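De: Marichka Kuzmenko
Para: lista Tradutores de Manuais e Outras Desgraças
Assunto: Re: Re: "puxador", "cursor", "carrinho" e a guerra civil no glossário

Bimla, pessoal,

Respondo por baixo da citação, como mandam as regras da lista, que pelos vistos só eu e mais dois dinossauros ainda lemos.

Bimla Sachdeva escreveu:

> Marichka, já revi a tua parte do catálogo da Katiyar e está limpa, mas continuo
> a tropeçar no mesmo. Na página 17 tens "cursor", na 336 tens "puxador", e o original
> inglês diz "slider" nos dois sítios. O cliente vai pensar que são duas peças.
> Não podíamos escolher uma palavra e ficar por aí? Eu votava em "carrinho", que é
> o que a minha costureira diz e toda a gente percebe. Aproveito para perguntar
> se "shell" é "exterior" ou "tecido exterior", e o que fazemos com "placket",
> que eu já vi traduzido de cinco maneiras, uma delas "plaqueta", como se o casaco
> precisasse de análises ao sangue.
> Ah, e a Risitz continua a querer "corta-ventos" no singular e "corta-vento" no
> plural. Alguém lhes explica?
> Bimla

Vamos por partes, e com paciência, que o catálogo tem 1218 entradas e eu ainda tenciono ver o mês de maio.

Primeiro, a página 336. Tens razão e fui eu. Escrevi "puxador" às onze da noite, com o original numa janela e a ficha técnica da Clelleder noutra, e a ficha chamava "pull" ao que o original chamava "slider". Um dos dois estava enganado e eu decidi, com a autoridade moral de quem não jantou, que era o original. Não era. São coisas diferentes: o cursor é a peça que corre sobre os dentes e os abre ou fecha; o puxador é o bocadinho pendurado no cursor por onde se pega com os dedos. Há cursores sem puxador (os das almofadas, por exemplo, para que as crianças não lhes façam a autópsia) e há puxadores que se partem e deixam o cursor órfão. Quem já abriu uma mala com um clipe sabe do que falo.

Portanto "cursor" para "slider", "puxador" para "pull" ou "puller", sempre, nas 1218 entradas. Já corrigi a 336.

Quanto a "carrinho": a tua costureira tem toda a razão e eu gosto dela sem a conhecer. A minha avó também dizia carrinho. O problema é que a Katiyar vende, no mesmo catálogo, carrinhos de linhas, e já imagino a encomenda. Proponho que fique no glossário como sinónimo admitido em comunicação com o público e proibido nas fichas. Quem quiser pode contestar, mas peço que conteste com uma fonte e não com "soa-me melhor", que foi como acabámos dois meses a chamar "fecho-relâmpago" a tudo, incluindo a um botão de mola.

Já que falo nisso: "fecho de correr" em pt-PT, "zíper" em pt-BR, "fecho éclair" para quem escreve memórias de infância. A Gomstead pediu-nos uma versão "neutra" que servisse os dois lados do Atlântico. Respondi que essa versão existe e se chama desenho.
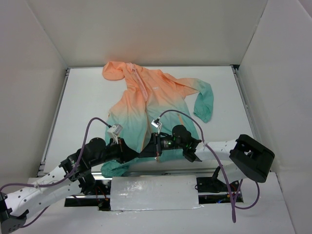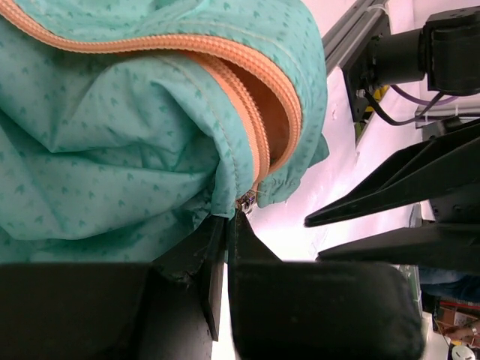 "Placket", agora. Andei a ler tudo o que encontrei, desde um manual de modelagem que cheira a naftalina até ao glossário da própria Risitz, que se contradiz com uma serenidade invejável. As hipóteses na mesa são "carcela", "vista", "aba", "pestana" e a tua plaqueta hematológica. Nas camisas não tenho dúvidas, é carcela, e quem disser o contrário que me mostre a camisa. Nos casacos a coisa complica-se, porque o inglês usa a palavra tanto para a tira que cobre o fecho como para a abertura toda, e às vezes para a faixa onde o fecho está cosido. No corta-vento pêssego e verde-azulado, por exemplo, a faixa central é rosa-pálida, e se o original disser "contrast placket" eu traduzo "carcela em cor contrastante" e durmo descansada. Se disser "zip flap", passa a "pestana do fecho", e durmo na mesma, só que com mais uma linha no glossário. O que não podemos é traduzir pela vizinha, ou seja, copiar da ficha anterior e esperar que o estilista tenha sido coerente. O estilista nunca foi coerente. O estilista da Clelleder usou "placket" para uma coisa que, pela cota do desenho, só podia ser um bolso.

"Shell": depende, e lamento. Quando aparece na composição ("shell: 100% polyester"), é "exterior", ponto, em par com "forro". Quando aparece no meio de uma frase ("the lightweight shell resists showers"), é "tecido exterior". E quando aparece no nome comercial, não se toca, por mais que nos doa. "Softshell" fica "softshell". Houve um colega nesta lista que defendeu "casca mole" com argumentos bastante sólidos, e ainda hoje não sei se estava a brincar. O assunto ficou no arquivo e recomendo a leitura num dia de chuva, de preferência com a casca vestida.

Sobre os dentes. Ninguém perguntou, mas eu vi o que está na entrada do "coil zipper" e tenho de falar. Está lá "fecho de mola". Mola é outra coisa. O "coil" é um monofilamento enrolado em espiral, portanto "fecho de espiral", e os dentes são, a rigor, "espiras", embora eu não vá obrigar um consumidor que só quer fechar o casaco a lidar com espiras. Nas fichas: "fecho de espiral". Nos textos para loja: "fecho de correr", e que Deus nos perdoe a imprecisão. Os outros dois tipos são "fecho de dentes metálicos" e "fecho de dentes injetados". Se virem "fecho plástico", apaguem, são os três uma confusão e um deles nem plástico é.

"Tape" é "fita", não é "cadarço", não é "tira" e não é, como me apareceu num pré-traduzido, "cassete". Suspeito que o motor de tradução tem a minha idade.

"Elasticated hem": "bainha elástica" ou "bainha com elástico"? A Risitz quer a primeira, a Katiyar a segunda. Tecnicamente a bainha não é elástica, tem um elástico lá dentro, mas essa guerra já a perdi com os "punhos elásticos" e não tenho forças para segunda campanha. Cada cliente com a sua, marcada no campo próprio da memória de tradução. Repito: no campo próprio. Não nos comentários, não num papel colado ao monitor, não numa mensagem para mim às duas da manhã.

Quanto à Risitz e ao corta-vento. O plural de "corta-vento" é "corta-ventos", tal como o de "guarda-chuva" é "guarda-chuvas": verbo fica quieto, substantivo vai à vida. O singular sem s é a forma regular, e confesso que percebo de onde lhes vem a ideia do s a mais: têm "porta-chaves" e "saca-rolhas" na cabeça, que são iguais nos dois números, e generalizaram. O que já me ultrapassa é terem generalizado ao contrário. Mandei-lhes uma nota delicada com quatro exemplos. Responderam que o departamento de marketing prefere assim porque "o s no singular dá mais corpo". Guardei a mensagem. Quando me reformar, mando emoldurar.

A minha proposta é escrever bem, entregar bem e deixar que sejam eles a estragar, com o registo de alterações ligado. Se alguém tiver relações diplomáticas com a pessoa do marketing, faça favor.

Restam as cores, que deixei para o fim por cobardia. O original tem "teal", "dark teal", "sea teal" e, numa única entrada, "teal-ish", que eu gostava muito de saber quem aprovou. Temos usado "verde-azulado", que é honesto e feio. Há quem defenda "petróleo", só que para mim petróleo é mais escuro e mais azul, e para a Bimla, se bem me lembro, é mais escuro e mais verde, o que nos deixa exatamente onde estávamos, mas zangadas. "Verde-azulado" e "verde-azulado-escuro", então, até aparecer amostra física. E atenção à flexão: "casacos verde-azulados", mas "casacos pêssego", invariável, porque ninguém diz "casacos pêssegos" a não ser que os venda ao quilo.

Ficam assim por decidir:

"Carcela" ou "pestana" nas entradas em que não há desenho. Eu vou por "carcela", mas não me imolo por isso.

"Gradient": tenho "degradê" e "dégradé" misturados. Voto em "degradê". Quem preferir os acentos franceses que se apresente à lista com documentos.

"Storm flap", que até agora escapou a toda a gente e que alguém pôs como "aba de tempestade". É bonito, reconheço. Parece o título de um romance de marinheiros. Mas é "pestana corta-vento", e nem quero pensar no que a Risitz vai fazer ao plural.

Bimla, se puderes passar o verificador pelas tuas entradas com "slider" antes de eu fundir as memórias, agradeço. As minhas já passaram, deram 17 avisos, dos quais um era legítimo e os restantes eram o verificador a protestar contra a palavra "punho", que ele insiste em considerar violenta.

Votos até às seis da tarde de amanhã, nesta mesma conversa e por baixo da citação, por favor.

Marichka

--
Marichka Kuzmenko
tradução técnica EN > PT, têxteis e confeção
"Plaquetas só com receita médica"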